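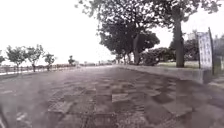 More places to sit, and paving that a pushchair can get along without a fight, was what one regular walker asked for when the future of the promenade was opened up for comment in August. The same two points came up again and again in the replies, and they now head the list of works agreed for the Follo promenade.

**Follo promenade works to begin this autumn**

*For immediate release — Sep 6, 2024*

Rowbotham, the landscape and paving contractor, has been appointed to repair and improve the promenade at Follo. The contract covers the paved walk, the raised stone kerb, the railing and the grass strip under the trees. Design work has been carried out by Liltetti, which also ran the public comment period.

A total of 726 replies were received. Most came from people who use the promenade on foot, and a good number from people who push a pram or use a wheelchair. Cyclists, dog owners and anglers also wrote in. A summary of the replies has been put up on the notice board at the Flultano end of the walk and can be read there at any time.

**The paving**

The promenade is paved in square and rectangular stone in mixed greys and browns. The stones have been lifted and relaid in patches over many years, and replacements have not always matched their neighbours. Several people who wrote in said they liked the patchwork look and did not want it swapped for a single colour. Liltetti has kept to this. Sound stones will stay where they are, and new stone will be bought in a range of shades so that repairs sit in with the rest.

The survey found 320 stones that rock, have sunk or have a raised edge. Each of these will be taken up, the bed beneath made good, and the stone put back level. Where a stone has cracked through it will be replaced. Joints will be raked out and refilled along the full length of the walk, including the stretches where no stones are being lifted.

Drainage came up in many of the comments. Water stands on parts of the walk after heavy rain and is slow to clear. The falls will be corrected as the stones are relaid, and new channel drains will be set in at the two worst spots.

**Kerb and grass**

The raised kerb on the landward side will be cleaned and repointed. It is often used as a seat, and the top edge will be left as it is. Two dropped crossings will be cut through it so that people with wheels can reach the grass. At present the only level way on to it is from the Flultano end.

The grass itself will be spiked and reseeded once the heavy work is over. Parts of it will be roped off over the winter while the new seed takes. Twelve benches will be placed along the strip, facing the promenade, with a firm surface beside each one for a pushchair or wheelchair.

**Trees**

No trees will be felled. The large trees over the grass have been inspected and need only light pruning, with dead wood to be taken out before the leaves are back. Stone close to their roots will be lifted by hand.

The younger trees along the railing side will be checked, and their ties and stakes changed or removed where they are no longer needed. Some are growing more slowly than others. The soil there is thin, and it will be fed and mulched in spring. Liltetti looked at adding more trees on this side but has left them out of the present scheme — a number of replies asked for the view over the railing to be kept open.

**The railing**

The railing will be rubbed down and repainted in a pale colour close to the present one. Loose uprights will be fixed. Its height is not changing.

**Access during the works**

The promenade will stay open. Work will be done in sections of 120 metres, with one half of the width fenced off at a time and the other half kept clear for walkers. Cyclists will be asked to get off and push past the fenced sections.

Stone will be delivered before 9am and stored behind fencing at the Flultano end. Four parking spaces there will be out of use until the job is finished. Cutting will be done with water to keep the dust down, and there will be no noisy work in the evenings.

Work starts at the Flultano end and moves towards Follo. Rowbotham expects to finish the paving before spring, though frost may hold up the jointing. The painting of the railing needs dry weather and will be done last.

Notices giving the dates for each section will be fixed to the fencing a week ahead. Anyone planning an event on the promenade over the winter should get in touch with Liltetti as early as possible, so that the order of the sections can be changed if need be.

**Notes to editors**

- Liltetti is the designer of the scheme and the contact for all press enquiries.
- Rowbotham is the main contractor and will have a site office at the Flultano end.
- Plans of the walk, with the benches and kerb crossings marked, can be sent on request.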